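Updated seeding rules set for Tominton judo league
25 August 2020
Share

The Tominton Judo League has published revised seeding and weigh-in rules for its cadet and junior divisions. The rules take effect when the league resumes competition and replace the version issued in March.

The main change concerns how judoka are placed in the draw. Under the previous version, seeds were assigned on the result of the last league event only. Seeds will now be assigned on a rolling total of points from the four most recent events entered. A competitor who has entered fewer than four will carry the total they have, with no averaging.

The league's ranking list currently holds 954 registered competitors across all age groups. Around 50 clubs are affiliated, and each will receive a copy of its own members' points before the list is made public. Clubs may query an entry in writing within 72 hours of receiving that copy. After that period the list is final for the event concerned.

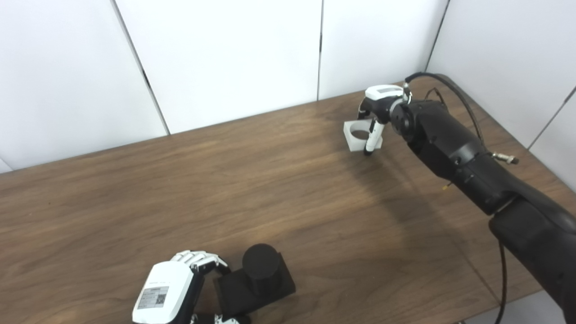 Weigh-in and categories

Unofficial scales will be open for one hour before the official weigh-in. Each competitor may step on the official scale once. A competitor who is over the limit for the category entered will be moved to the next category up if the draw for that category has not been made. If it has been made, the competitor is withdrawn and the entry fee is not refunded.

The one-kilogram tolerance formerly allowed for cadets at regional rounds has been removed. Judogi will be measured at the same desk, directly after weigh-in, and a competitor whose jacket or trousers fail the check must present a replacement before the first contest in the category.

Draws and results will be handled in Jendix, the tournament program the league has used for its senior rounds. Clubs must submit entries through the online form. Entries sent by email will no longer be keyed in by hand. Coaches can view the contest order by mat number, and the display will refresh after each recorded result.

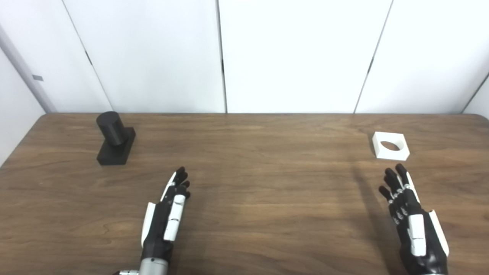
Where two competitors are level on points, the higher seed goes to the one with the better placing at the most recent event both attended. If they have not attended the same event, the order is decided by lot. Competitors from the same club will be placed in opposite halves of the draw where the numbers allow, but this will not override the seeding of the top four.

Repechage will run from the quarter-finals in categories with nine or more entries. Smaller categories will be fought as pools, with the number of wins counted first and the contest score second. Golden score is retained in all divisions, with no time limit for juniors.

The first events to be run under the new rules are the Shaikh Cup, for juniors, and the Isar Trophy, for cadets. Dates for both remain subject to hall availability and to the health orders in force at the time. The full rules, the points table and the judogi measurement chart can be downloaded from the documents section of the league website.

Related: Coach accreditation renewals | Affiliated clubs | Competition calendar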